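Dustpan and brush
By Siham Saliba
March

A dustpan and brush is a pair of hand tools for picking up small messes, and I'm fonder of mine than I probably should be! The pan is a short scoop with a flat front edge and a wall at the back. Plenty of newer ones (mine included) have a thin rubber strip along the lip, which bends a little to meet the floor so the fine dust doesn't slide underneath.

Floors are where the set earns its keep. Wood laid in a herringbone is lovely to look at, but it has so many joints, and crumbs love a joint. In our old flat in Murton I swept along the planks, then gave up and swept toward the window, and I still think light from the side helps more than any technique.

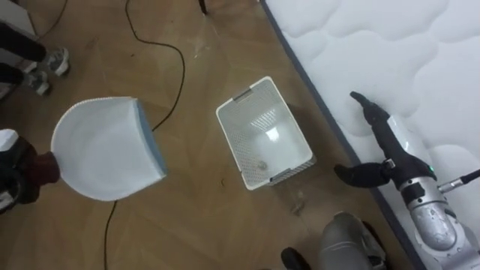
Dustpan by a plastic basket on a wood floor, with dust and crumbs on the planks.

Baskets with holes in the sides and bottom deserve a mention here – lift one up and you'll often find a little outline of grit. I move mine before I start, every time.

The brush usually has soft synthetic bristles set in a wide, straight-edged block. Stiffer ones are sold for yards and workshops, and my aunt in Zostholm swears by horsehair (hers is older than me, and sheds).

You can use a set on bedding too, if it's clean. A quilted mattress has all those seams for bits to settle in, so I brush lightly and pick up bigger things, like balled-up candy wrappers, first.

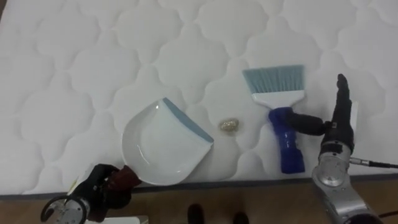 White dustpan and light blue bristles on a quilted mattress, a small crumpled gold lump between them.

Wash both in warm soapy water and let the brush dry on its side. I leave mine out for 2 days.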